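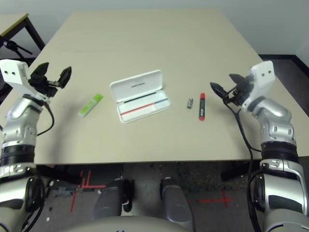 Zelley Damp Meter: used on three house viewings and one rental

I bought the Zelley damp meter when we started looking at older houses near the river. It's a handheld moisture meter with two steel pins at the top, a small screen and one button. You push the pins into plaster, drywall or trim and it gives you a reading as a percentage. It cost me 35 dollars. The other one I looked at, the Mottram, was 131 and has a pinless mode, so it doesn't leave marks.

The first house was a 900 square foot bungalow on Vulelwood with fresh paint in every room. The agent was fine with me testing the baseboards as long as I stayed off the walls. Most of the trim read 9 or 10 percent. Behind the kitchen door it went to 22, and the inside of the closet on the same wall was nearly as high. We asked for a plumber's report before making an offer, and the seller agreed. 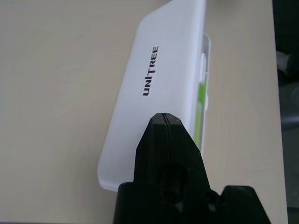
PUVPORT, Mon 4 October

Second and third viewings done. Both were brick two-story places with finished basements. The meter is quick, but it only tells you about the spot you're touching, and on brick the numbers jump around too much to mean anything. The manual does say it's meant for wood and drywall. I stuck to window sills and stair treads in the second house and got steady readings.

The screen is hard to read in a dark basement. There's a backlight but it shuts off after a few seconds and you have to press the button again, which also clears the hold. The pin cover is loose and came off in my coat pocket twice.

I also tried it in our rental, where I already knew the bathroom sill was bad, and it read high there as expected.

It doesn't replace an inspection. For deciding which houses are worth paying to inspect, I'd buy it again. If you're selling or managing property and can't leave pin holes, get the pinless one.

3 stars out of 5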